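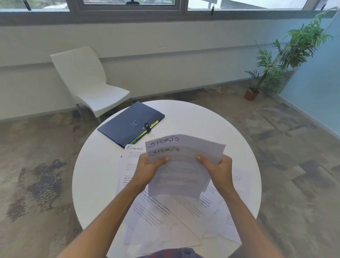

*Photo: É. Espinoza / Fekside*

November 11, 2024

**Golano, 16mm print, reels 2 and 3**

Started on reel 2 with a fresh pot of tea and the good gloves, having left it on the bench over the weekend to come up to room temperature in its can. I know the cold store people think a day is plenty, but the last time we hurried one of the Farkura prints I spent the whole morning wiping condensation off the edge and feeling like a fool, so two nights it was, and no harm done.

The reel is a proper 800 foot one and very full, packed right out to the rim (somebody, years ago, wound it tail out and tight enough to play like a drum). I took it across by hand onto a core, slowly, with the lamp low on the left so I could see the surface. Smell is mild. A bit of vinegar when the lid first comes off, then hardly anything. I put a test strip in the can anyway and will read it tomorrow morning before I do anything else, and if you are in before me, please don't open the can to have a peek! The strip wants its full time.

Condition notes, reel 2, head to tail:

- Head leader is a replacement, green, stapled to the original. Yes, stapled. Removed the staple, cut back to the first clean frame line, made a new tape splice.
- Long scratch on the base side through the whole of the market sequence. It's continuous and very straight, so I'd guess a projector gate. Should come down nicely in the wet gate.
- Five old cement splices, all brittle. One opened in my hands. Two I remade, the others I've reinforced with tape and flagged with a paper slip.
- Perforation damage just after the wedding dance, a run of torn ones on the sound-opposite side. Repaired with perf tape, both surfaces, trimmed by hand. It isn't pretty, but it goes through the gauge smoothly.
- Shrinkage is higher at the tail than the head. Still inside what the Llewellyn will take on its sprocketless path. I wouldn't want to project it.

Colour is what you'd expect from that stock. Everything has gone to pink, the night scenes worst of all, and the mother's green shawl, which people who saw the picture when it was new still talk about, is a sort of brown plum. I pulled a few test frames on the Llewellyn after lunch just to see what was hiding in there, and was more cheered than I thought I'd be. There is still some cyan in the dye if you go digging for it. The faces come back first. The shawl comes back only as far as grey-green, and I would rather we stopped there and let it be a grey-green shawl than painted in a colour that we only have from people's memories. I'd like a conversation on that before the grade starts in earnest, and I'm happy to be argued with.

Now the mystery, and I'm writing it down at length so I don't lose the thread again. The print doesn't match the cutting continuity. The continuity has the letter scene in two parts: the older brother reads the letter at the station, we go to the ferry, and then we come back to the station where he reads it a second time, out loud, with the younger one listening behind the kiosk. In our print there is only the first reading. The ferry runs straight into the quarrel. I had assumed a censor cut or plain wear, and went looking for a splice, and there isn't one. The frame line is clean and the edge code runs right through. So it was printed that way, from a negative already shortened, and our missing scene was gone before this print ever existed.

That changes how I feel about the other copy. The catalogue calls it a duplicate and we had it down as spare parts, something to borrow perforations from, more or less. If it was struck earlier it may well have the second reading.
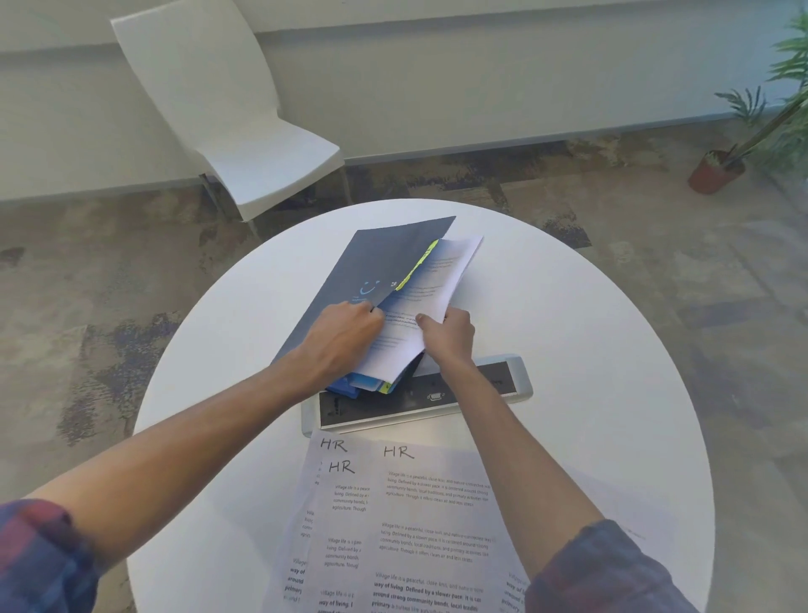 I rang Édgar, who has been on the Farkura titles far longer than I have, and he remembers the second reading being in the version that went round the community halls, and remembers it because the audience used to answer back to the screen. He hummed me the music under it. It's the same tune as the ferry, only on the harmonium, and that would make sense of the very odd sound join at the end of the ferry in our print, where the strings stop dead on the wrong beat. I have listened to that join more times than is healthy. If you play it with his harmonium bit in your head, it works.

He's going to bring the other copy up from the vault on his next run. Two cans, 400 feet each, only part of the picture, and no one is sure which part. Fingers crossed for the station.

**Sound**

Variable area track, and in better shape than the image. There's a steady rumble under the dialogue that I first blamed on our own reader (I had the cover off and was cleaning the lens again, to no purpose), but it's there on the print and it goes away in the songs. My feeling is that the songs were recorded elsewhere and cut in, so we should treat them as separate pieces and leave them well alone. One pass of light de-crackle on the dialogue, nothing on the songs. When we cleaned up the songs on the last Farkura title they came out sounding like they'd been sung inside a cupboard, and I still feel bad about it.

Level drops in the right half of reel 3, from the funeral on. Haven't looked into it yet.

**Subtitles**

The list that came with the loan has 318 titles for the full picture. I spotted reel 2 against it and the timing is a mess, mostly early, by a second or more in places, though the wording is lovely in an old-fashioned way. Whoever translated it had an ear. "You have the manners of a locked gate" is a line I intend to use at home. I'd keep the wording wherever it fits and only redo the timing. Where it doesn't fit, which is chiefly the quarrel, with both brothers going at once, I've marked the lines in pencil and would love a second opinion from anyone who speaks the language better than I do, meaning anyone at all.

Interesting small thing: the list includes lines for the second station reading. Eleven of them. So the translator had the longer version in front of them too, and even if the picture never turns up we know what was said.

**Reel 3**

Only got as far as winding through. Edge wave toward the tail, some spoking, one nasty crease roughly where the doctor arrives. I'll flatten what can be flattened by giving it time on a larger core, and please resist the urge to tighten the wind. Loose and patient is what it wants.

**For tomorrow and after**

- Read strip, reel 2, and write the result on the can as well as in here.
- Clean reel 2, both sides, then straight to the Llewellyn for the full scan. Allow the whole day.
- We're down to the last roll of perf tape. I've put it on the order with more cores.
- Ask Farkura whether the lab invoices survive. Even one date for the printing of the shorter negative would help a great deal.
- Write to the January people and tell them, kindly, that the running time in their programme may have to change. If the station scene turns up in a usable state I'd put the film at around 70 seconds longer, going by the continuity, and they do like their times exact.

Fekside bench lamp is flickering again, the left one. I jiggled it. Spare tubes are on the shelf over the sink, behind the distilled water, and I'm too short to get at them without the stool, which has wandered off to the projection room.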